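## Notes from the craft room: the white table

Well, the sewing corner is finally set up, and I've been bothering everyone at the Dunmore studio about it ever since!
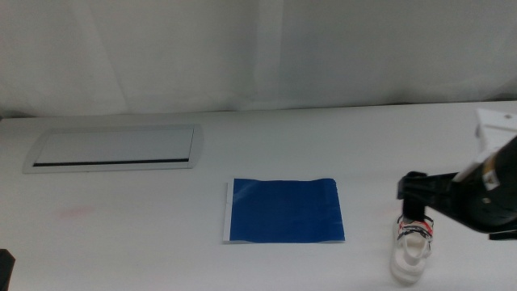 I've wanted a proper white table for years. My old one was dark and scratched, and every time I laid out navy thread on it I lost the thread (and my temper). A pale matte top is so much kinder on the eyes, and when I'm cutting cotton I can see the edge of the fabric straight away. The grey cable panel near the back was what sold me on it, though. The slot runs nearly the whole length of the lid, so the sewing machine cord and the lamp cord can both go down through it and I'm not snagging them with my elbow in the middle of a seam.

Now, the pink smudge. I know it's there, Laiba Durrani knows it's there, and she has already asked me twice if it's tailor's chalk. My money is on chalk too, but I've been wrong before. I'm going to try a damp cloth with a drop of dish soap first and leave it at that for a day - no scrubbing pads, please, they leave shiny patches on a matte finish and you'll see them every time the sun comes in. If anyone has had luck with plain baking soda paste on a table like this, write and tell me before I do something silly.

The curtain needs some love as well. I like how soft and pale it is, but it's creased, and it bunches a bit at the bottom, just above the table. Humaira Marwat says to take it down, steam it and put up a new hem while I'm at it. She's right, of course (she usually is about hems), so that's my job before the October meetup. I'll probably go with a double fold and hand stitch it, because my machine stitching on thin fabric always puckers.

I'm trying very hard to keep the top clear between projects. My rule for now is that pins live in the drawer and patterns go back in their folder before supper. Ask me in a month how that's going!

Next time I'll write up the bobbin storage, which is a whole other mess, and I still owe you the pattern notes for the Kasudham tote. They're coming, I promise.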